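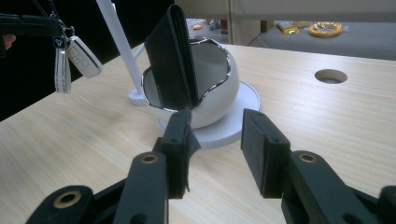 Keys and wallet, the club's practice table.

ROBOTICS CLUB: THE TIDY-UP TASK

Quick one from us this time as the newsletter goes off at 4 and I've only just sat down with a cup of tea. Lots going on. Will try to get it all in.

So. The Gunevcombe club has picked its task for the Pemine Cup and it's the hall table. You know the one, everybody has one. Come in the door, dump your keys, dump your wallet, can't find either in the morning. The challenge is to teach an arm to put it all back where it belongs, and before the arm can do anything it needs to be shown how by people, over and over, with the hand grippers. Which is what we've been up to every session since the end of February.

Total so far: 171 good runs. Shengli Jiang keeps the list and is strict about what counts as good. Drop it and pick it up again, doesn't count. Talk to your neighbour and knock the table, doesn't count. Mine mostly don't count.

Wallets are the nice part. Flat sides, bit of grip to them, and if you come down straight you can set one on its end without much bother. Keys are horrible. They swing. You get the ring lined up lovely and then the fob drifts round and you have to hang there like a lemon until it stops. Ashok Sisodia's tip is to come in low and slow and pause before the last bit, and his runs are the smoothest we've got so do listen to him. He also says stop holding your breath, which half the younger ones do without noticing.

Bigger problem is shiny things. Anything polished looks different from every angle, one minute bright, next minute it's picked up the colour of whatever is near it, and our software (still the old Lavoie build, we will update it after the cup and not before, please stop asking) gets in a muddle over where the edge is. We had a long argument about whether to just leave metal out of the set altogether. Vote was close. Metal stays in.

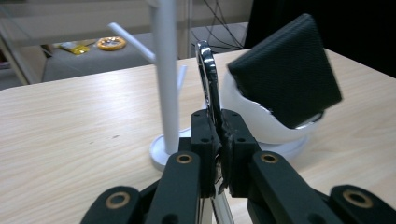
The reasoning being that the judges get to bring their own bits and pieces on the day, and last year at Gulevon by all accounts they brought a soup ladle. Better we practise on awkward stuff now. If it goes badly at least it goes badly in our own room.

Two things we've learned that might help the new starters:

Grip lightly. The fingers will close as hard as you squeeze and a curved thing will twist if you overdo it. Squeeze, feel it take, stop there.

Look where you're going before you go. Sounds daft. But a lot of the scrapped runs are people picking up beautifully and then wandering about with it, and the arm will learn the wandering too. Shengli played one back at half speed to the whole group and the culprit owned up very graciously.

And swap sides now and then. Two people at the table works well once you've got the hang of staying out of each other's way, but if you always take the left you get lazy about the right.

Numbers for those who like them: the sorting script has pulled 3,297 short clips out of the runs, and they all need a label. Grasp, carry, place, let go. It's dull but you can do it at home on a laptop with the telly on, and we'd be very gratefull for anyone who can take a batch. Parents and grandparents welcome, no robot knowledge wanted. Ashok has written a one page guide, it's pinned up by the door and he can email it over.

Still needed before the cup: old keyrings, odd mugs, glasses cases, purses you don't want back. Nothing sharp and nothing precious. A box to carry it all in as well, the last one lost its bottom on the stairs.

Cup rules are now out by the way. Main change is each team gets 2 attempts instead of three, and you can't touch the table in between. So setting up neatly matters more than it did. We'll run a full practice with the clock on once the labelling is further along, date to follow when I have the room confirmed. Team list same time. Everyone who has come regularly will get a go at something on the day even if its only carrying the laptop.

Usual time, usual room. Tie long hair back, bring a drink with a lid. Batches for labelling, see Shengli at the end of the session or leave your name on the sheet.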